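Questions fréquentes — Dépôt et réparation des petits appareils
Service d'entretien Pakero, antenne de Herkuden

Qui peut déposer un appareil ?
Le service est ouvert à toute personne résidant à Herkuden ou à Ruawai, ainsi qu'aux associations ayant signé la convention annuelle. Une pièce d'identité et un justificatif de domicile sont demandés lors du premier dépôt. Les entreprises sont invitées à s'adresser directement à l'atelier Canex.

Quels appareils sont acceptés ?
Sont acceptés les petits appareils électriques domestiques dont le poids n'excède pas 12 kg : lampes, radios, ventilateurs, horloges, jouets électriques. Les appareils de chauffage à gaz, les téléviseurs à tube et le matériel médical ne sont pas pris en charge. Les batteries gonflées ou percées doivent être remises à la déchetterie.

Faut-il prendre rendez-vous ?
Le rendez-vous est obligatoire pour le dépôt. Il ne l'est pas pour le retrait, qui s'effectue au guichet sur présentation du récépissé.

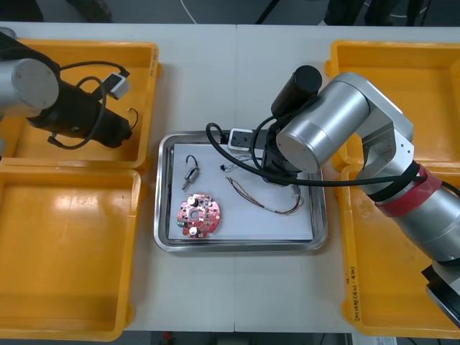 Que deviennent les pièces démontées pendant la réparation ?
Les pièces restent la propriété du déposant jusqu'à la clôture du dossier. Elles ne sont jamais mélangées à celles d'un autre appareil. Les éléments de petite taille, tels qu'un circuit imprimé rond ou un composant cylindrique muni de son fil, sont posés sur une feuille de papier blanc au fond d'un plateau en inox à rebords. Le déposant qui souhaite récupérer les pièces remplacées doit le signaler par écrit au moment du dépôt — aucune demande ne peut être traitée après le retrait.

Combien coûte une intervention ?
Le diagnostic est gratuit. La main-d'œuvre est facturée selon un forfait unique de 50 euros, pièces non comprises. Un devis est établi lorsque le montant total dépasse 60 euros ; sans réponse dans le délai indiqué, l'appareil est rendu en l'état. Les associations conventionnées règlent une cotisation de 117 euros par an, qui couvre la main-d'œuvre.

La réparation est-elle garantie ?
L'intervention est garantie six mois, pour la panne traitée uniquement. La garantie cesse si l'appareil a été ouvert par un tiers.

Combien de temps l'appareil est-il conservé ?
Un appareil réparé est conservé trois mois à compter de l'avis de mise à disposition. Passé ce délai, et après un rappel par courrier, il peut être cédé à la ressourcerie de Ruawai.

Le service est-il fermé certains jours ?
Le guichet est fermé les jours fériés et durant la semaine d'inventaire, en avril. Les dépôts sont alors suspendus, de même que les retraits.

Mise à jour : 19 janv. 2021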